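Hello from a very full inbox

So who else stayed up for the Trollska finale? I told myself one episode and then bed, and at 2 in the morning I was sitting on the kitchen floor with a bowl of dry cereal, texting my sister in capital letters. I won't spoil it for those of you who are saving it for the weekend, but please write to me when you've seen the boat part. I need company.

The big news in my little corner is that Seo-ah Tak and Ye-rin Gil are finally doing a joint interview! It goes up on the Grarov channel on Sat 26 August, and they've promised to talk about the show, the wedding rumors (not theirs, calm down) and that dance from the press tour. I've watched the teaser more than I should admit. Seo-ah laughs so hard she has to put her mug down, and Ye-rin just keeps on telling the story with a straight face. They've been friends since their first acting class and you can tell – they finish each other's sentences like an old married couple.

A few of you asked about fan meeting tickets. The room at Zallard holds 900 and 949 people had signed up when I last looked, so there's a waiting list now. If you have a seat and can't go, please give it back soon. One reader in Ohio has her flight booked and no ticket, and I think about her a lot.

Also, thank you, thank you, thank you for 2,000 subscribers. I started this thing to stop boring my coworkers with actor gossip, and now I get to bore all of you.

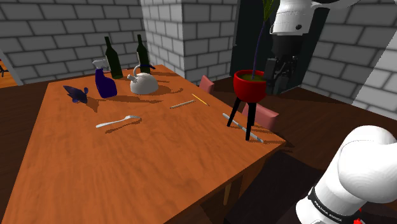
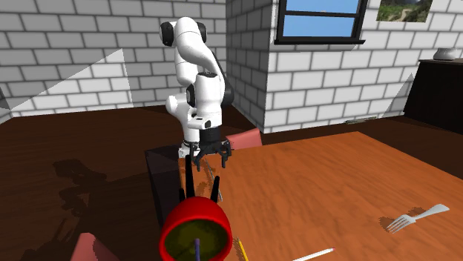

Kettle, bottles and a robot arm, all computer-rendered.

Now, the mailbag. Most of you wanted to know if Kong is coming back in September. That's the variety show where they made Ye-rin cook for the whole crew, for anyone new here. What I hear is yes, with a shorter season and a different host, and Seo-ah is supposed to drop by for the first episode. Take that with a pinch of salt – I was wrong about the haircut and some of you still bring it up.

And to the reader who asked where Seo-ah's green coat is from: I've looked everywhere. I've gone through old airport photos and I even wrote to her stylist, who sent back a smiley face and nothing else. If anyone knows, hit reply, and tell me if it comes in petite.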